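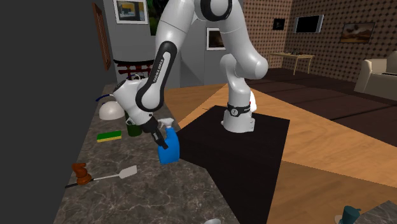 5.3 Failure cases

We ran 100 trials of the counter-clearing task in the Skekia simulator and logged 68 as successes. Most of the remaining trials failed during transport, after a grasp the policy had scored as stable.

Figure 3. The arm holding the spray bottle by the neck, just above the counter.

The neck grasp shown in Figure 3 was the main source of trouble. With the fingers closed there, the body of the bottle can swing when the wrist turns quickly. In 5 trials it struck the pedestal and the contact solver became unstable, throwing the bottle off the counter. The force limit did not trip, as it reads only joint torques and the peak fell between two control steps. Savita Uniyal reproduced the fault with the Beletti controller at a lower wrist speed. Halving the physics step removed the solver error but not the swing. The sponge never failed this way.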